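Urkimano Two-Arm Training Station

We use cookies to remember your language and your basket. By staying on this site you accept them. Accept | Settings

The Urkimano is a two-arm robot station for school clubs, evening classes and student projects. It comes with two white arms, the controller, and a course book with 21 exercises. Students can begin with one arm and add the second when they feel ready.

The course starts with hard objects and goes on to soft ones. Cloth and net are more difficult, because they take a new shape every time they are put down. Most groups need almost 70 hours for the whole book.

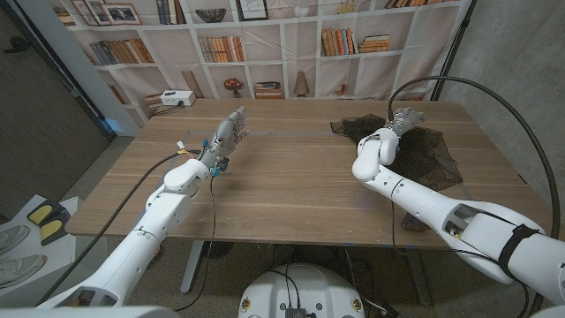 Net exercise: right hand over the net, left hand open.

In the net exercise, the students write a program that takes hold of a dark mesh net and spreads it inside an area marked with tape on the table. Any flat table of normal height is good. Please put the tape down before you save the first arm position – if the area moves later, all the positions must be saved again.

The program may use one hand or both. Our advice is to keep the second arm still, with its hand open, until the first arm can repeat its part without mistakes.
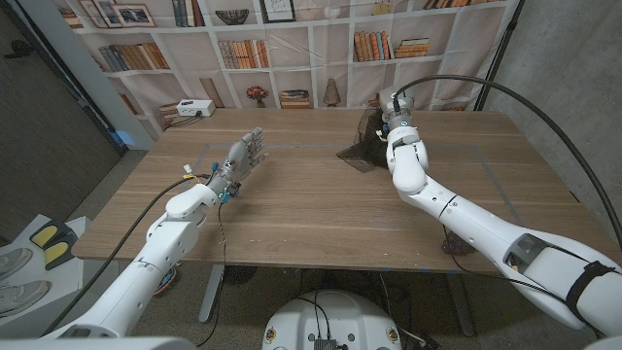
Page by: Milovton Student Robotics Club, equipment section

The club has used the station since February and wrote this page together with the supplier, Pudach. Shuk-fan Wu, who leads the course, asks new members to work in pairs. One student writes the steps and the other reads them aloud before the arm is started. It is slow in the beginning, but the pairs change places each week and everybody learns both jobs.

For the final project each pair chooses its own soft object. The program must be handed in with a short report, and the report counts for half of the points.

The wrist camera is included in the set. It looks over the back of the hand to the fingers, so students can check the finger positions from close. The pictures are saved together with the arm positions. 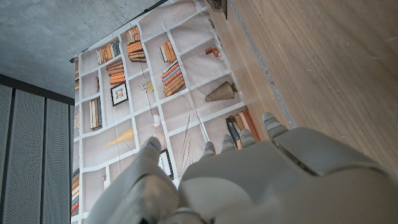 Ordering and spare parts

Course book, printed: 52 pages, in English
Spare cable set: order number 900
Finger repair set: sold for left or right hand, please write which one
Chiang table clamp: sold separately

Clubs and schools can ask Pudach for a loan before they buy. Please send the name of your teacher or club leader with the request.

Page updated 2025-04-07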